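# Galería: botellas, tapones y un cubo verde

Bienvenidos a esta página, que crece a trompicones y siempre con más cariño que orden. Desde febrero vamos reuniendo aquí fotos de la recogida de envases de Barnitlow, una costumbre que empezó Kelly Crabtree con 4 vecinos y una furgoneta prestada (¡y que ya va por los 481 envases apuntados en la libreta!). Poned un café y mirad con calma, que las botellas, vistas de cerca, tienen más colores de lo que uno recuerda.

## El rincón de las nubes

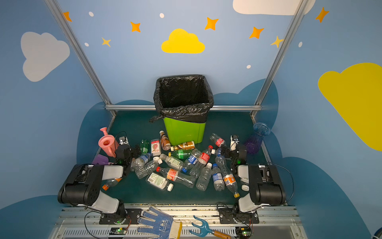

El montón delante del cubo verde lima, con etiquetas rojas, azules y naranjas, y hasta una con un melocotón rosa que a Innes le tiene robado el corazón.
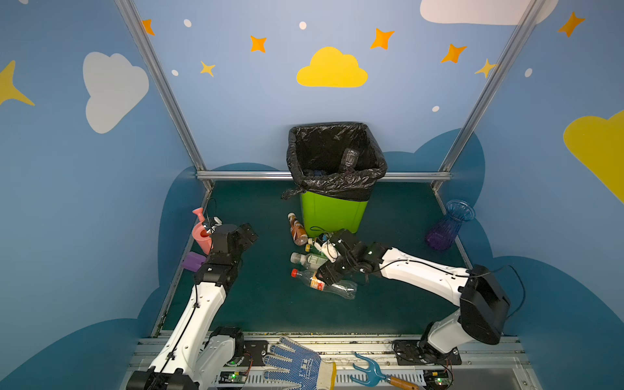
Una botella oscura ya dentro de la bolsa negra, y alrededor la regadera rosa, el jarrón acanalado azul y morado y el rastrillito azul de mango de madera.
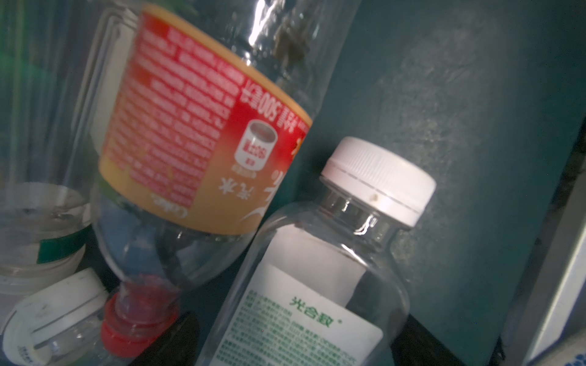 Dos botellas vacías muy de cerca: la del tapón rojo es de refresco, de 500 ml, y la del tapón blanco es más pequeña.

## Para la próxima

Poppy Ashworth guarda los tapones aparte, en casa, y calcula que tiene unos 3,411. Quien quiera sumar los suyos puede dejárselos en Rowbotham a partir de las 6 de la tarde, mejor en una bolsa bien cerrada. Y si tenéis fotos, mandádselas a Jordan Sugden, que las va subiendo en cuanto encuentra un rato.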